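Home | Guides | Manuals | Downloads | Contact

Biltico Label Desk: Set-up Guide

Section 2. Preparing your work table and printing the first labels

Please read this section completely before you connect the label printer. The work is not difficult, but the order of the steps is important.

2.1 Choosing the place

1. Put the printer on a flat and steady table. A table which moves when you write on it will also move the paper roll, and the text will come out crooked.
2. Leave a free space of one hand behind the printer. The paper door opens to the back.
3. Keep the printer away from direct sun and from heaters. The label paper is sensitive to heat and becomes grey with time.

Note: Paper which is stored in a warm room in June can already be darker at the outer turns. Cut off the first two turns and try again.

2.2 Loading the roll

1. Switch the printer off.
2. Open the paper door and take out the empty core.
3. Put in the new roll with the print side up. One full roll has 100 labels.
4. Pull the paper forward until it comes out by 2 cm, then close the door. You should hear one click.

Caution: The cutting edge behind the front slot is sharp. Do not put your fingers inside, also not when the printer is off.

If the door does not close, the roll is usually sitting too high on one side. Take it out and place it again. Please do not press the door with force, the hinge is small and can break.

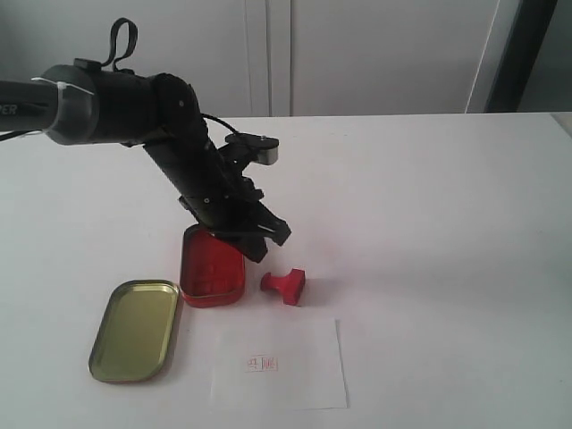
2.3 Connecting to the computer

1. Connect the power cable first and the data cable second.
2. Switch the printer on and wait until the green light stays on without blinking.
3. Open the Lotside program and choose "Add printer".
4. Type the pairing code 1662 and press OK.

Note: If the code is refused, switch off the printer, wait 16 seconds and begin again from step 2. A shorter wait is not enough to clear the memory.

2.4 Test label

1. In the menu, choose "Print test label".
2. Compare the label with the sample on the inside of the paper door. The border must be complete on all four sides.
3. If one side is missing, open "Alignment" and move the text by one step. Print again after every step.

Owners of the older Vogler model will find the alignment under "Service". The steps are the same, only the names of the buttons are different.

For questions about this section, write to Nuala Cullinane at the help desk. Messages which arrive after midday on Friday are answered in the next week.

Share 16 | Comments 2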